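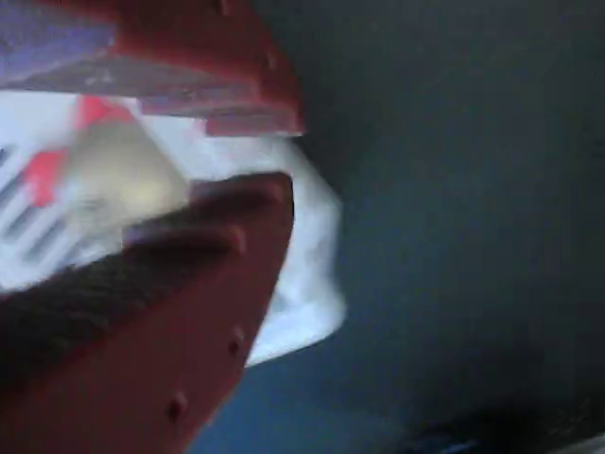
May 8, 2024

Okay, walked the whole Enwood building before lunch with my clipboard and a very squeaky flashlight. Same checklist as December, comments are mine, so blame me for the spelling.

## Exits and stairs

- [x] **Front doors open fully.** Yes! The new closer is so much nicer, you can get through with a stroller now.
- [x] **Exit signs lit.** All good, and I held the test button on each one until my thumb hurt.
- [ ] **Back stair clear.** Nope. Two bikes and a rolled-up rug on the landing again. I left notes on the bikes (polite ones). The rug has to go by the time I come back.
- [x] **Handrails tight.** The wobbly one by the mailboxes got fixed, thank you Houshang Karimi, it doesn't budge.

## Fire stuff

- [x] **Extinguishers charged and tagged.** Needles in the green on every floor. The bracket outside the laundry room is a little bent but it holds.
- [ ] **Smoke alarms.** Unit 34 chirps. I could hear it from the elevator! They said it's been going a while and they'd gotten used to it, which, please don't. Battery swap today, and if it still chirps I want the whole unit replaced.
- [x] **Boiler room door self-closes.** It does, slowly. Somebody had a paint can propping it open, so I moved the can to the storage cage.

## Laundry and common room

- [ ] **Dryer vents.** Left dryer is fine, the right one has a lint wad behind it like a small pillow. Don't run it until it's cleaned. I taped a sign on.
- [x] **Outlets near sinks trip and reset.** Both did.
- [ ] **Common room window latch.** Still sticks. Ziditura quoted $405 for the latch alone and $1,498 for the whole window, and I'd go with the latch for now.

## Outside

- [x] **Walkway lights.** Working, though the one by the bins comes on pretty late.
- [ ] **Front step.** The crack is longer than it was in December. I put chalk marks at both ends so we can tell if it keeps going.

Didn't get to the roof, the hatch key wasn't on the ring. Does the front office have it?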